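Lists > skemberg-household > Laundry and drains > Thread

Previous Next Thread Author Search

Subject: Re: [skemberg-household] Machine smells of pond, have tried Planari
From: Hae-won Ham
Date: Oct 4, 2026

Do-yoon Ma wrote:

> Hello all, long-time reader, first-time smeller. Our Unau front loader has
> taken on an odour I can only describe as pond. The towels come out clean to
> look at, then the minute you dry your face on one you are back on a school
> trip to the canal. I bought the big tub of Planari from Ruotsalainen and put
> in 200 grams with an empty wash at 40, as I didn't like to run it hotter.
> It smelled of lemons for two days and now it smells of lemons in a pond.
>
> Before I buy a second tub: is it the drum, the drain or the towels? My
> other half says it's me. I have also read that you should pour bleach and
> vinegar in together to "shift everything" and wondered if anyone has done it.
>
> Do-yoon

Do-yoon,

Last point first. Please don't put bleach and vinegar in together. It gives off chlorine gas, and a utility cupboard is a poor place to meet it. Whoever wrote that wants their keyboard taken away. The same goes for Planari and bleach, as the stuff in the tub is an acid too. If you've had one through the machine, run a plain rinse before you go anywhere near the other, and have the window open.

Now the pond. We had the same thing with our own Unau, an older one than yours I should think (the door still has the clunky handle), and I spent most of April on my knees in front of it with a torch. I will spare you the diary.

Planari is a descaler. It is quite a good descaler, and it says so in large letters on the front, and then in much smaller letters on the back it says "freshens", which is where they get you. Scale doesn't smell of much. What smells is the grey slime made of old detergent, fabric softener and whatever came off the people in the house, and acid only tickles it. Washing it at 40 is a warm bath for it. You have, in effect, given your pond a spa day with citrus.

So leave the second tub on the shelf for now and do the dull bits by hand.

Start with the door seal. Peel back the rubber lip at the bottom and have a look in the fold. I found a hair grip, a quantity of fluff that could have been knitted, and a black ring I had taken for part of the design. Washing-up liquid and an old cloth will get most of it. The little holes at the bottom of the fold are meant to drain and won't if they're bunged up, so poke them through with a cotton bud.

Then the drawer. On the Unau it comes right out if you press the tab marked PUSH, which on ours had worn down to PU, and I remember thinking that was fair comment. Scrub the drawer in the sink and then look up into the roof of the hole it came out of. Nearly everyone cleans the drawer and puts it back under a ceiling of black mould, me included, for years. A bottle brush bent at an angle does it.

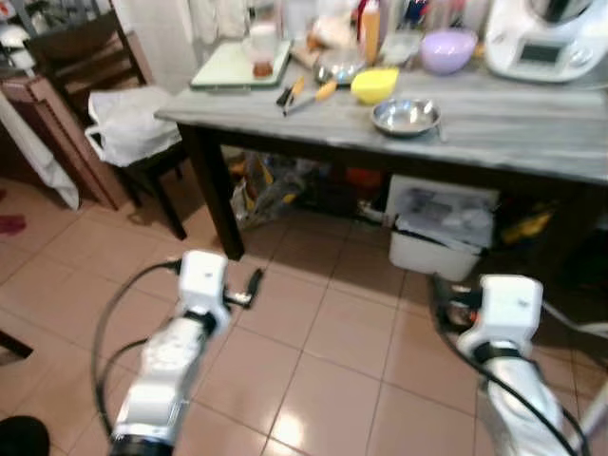 The grey table, with the green board, jar and bottle.

Then the filter, down at the front behind the flap. Switch the machine off at the wall first, and let it cool if it's just done a hot wash. Put a shallow tray under, pull out the small hose if yours has one, and let the water out slowly before you unscrew anything. If you unscrew first you will learn how far water travels under a fridge. I've done it both ways and I recommend the tray. This is likely to be your actual pond, by the way. Ours had water in it of some vintage, plus a sock.

Once that lot's done, run the hottest empty wash it has. On mine that's the 90 cotton. Use a powder with an oxygen bleach in it - the ordinary biological sort in a box, nothing special - and put it straight in the drum. Liquids mostly don't have the bleach, and that's half the reason these machines get like this in the first place, everyone being so fond of liquid and 30 degrees. I use five level scoops, meaning the mean little scoop that comes in the box. If your booklet gives a dose for a maintenance wash then go by the booklet. Don't be alarmed if grey flakes turn up in the drum afterwards. Wipe them out and do it again.

As for drum, drain or towels, you can test that. Leave the door shut overnight, then open it and put your head in (own risk). If it smells, it's the machine. If it doesn't, go and sniff the standpipe at the back where the waste hose goes in. A smell there means the trap is dry or the hose has been shoved down too far, and it's sucking air back up. Ours was pushed down so far it was practically in next door's. Pull it back to wherever the booklet says and see if there's a clip to hold it.

The towels will need sorting out separately, I'm afraid, even when the machine is sweet. They've had months of softener, which sits on the loops and keeps everything in. Soak them in the bath with hot water and the same powder for 3 hours or so while you do something more enjoyable, then wash them at 60 with no softener, and get them dry the same day. They will be a bit scratchy for the first few goes. Your other half can be given the scratchiest one.

After that it's only habits. Door ajar between washes, drawer ajar as well. One hot wash for every seven cool ones is what I do, mostly because that's when the tea towels run out. Filter when you remember. I keep the remains of my Planari for the kettle, where it's worth every penny, with a good rinse after.

Somebody on here a while back swore by putting a dishwasher tablet in the drum. I tried it. It made a noise like a marble in a biscuit tin for the whole first half and left a blue streak on the seal that I was still wiping off at the weekend. It may have helped. I couldn't say, as I'd done the filter the same morning and that would have won on its own.

One question back at you. Does the Unau finish with water still lying in the drum, or in the seal? If there's more than a cupful sitting there, the pump may be struggling, and then you want that seen to before any of the above. Ruotsalainen used to keep the pump for mine behind the counter, next to the hoover bags, so it's worth asking while you're in there not buying the second tub.

Let us know what you find in the filter.

Hae-won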